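6.4 Checking the hands before a washroom run

Do this check each time the Stakari has been moved to a new room.

1. Park the robot facing the vanity and set the drive lock.
2. Open both hands, palms up, and hold for 4 seconds.
3. Look at the head camera view. Both hands must show at the bottom.

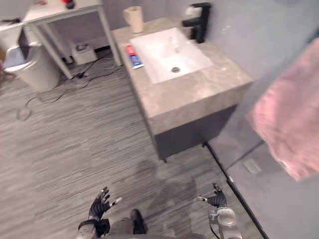 Figure 6-2. Head camera view at the vanity, both hands showing.

4. If a hand is missing from the view, lower the head tilt and repeat step 2.

Caution: Keep the base off any cables on the floor.

Note: Fault 179 means a finger did not reach its open position.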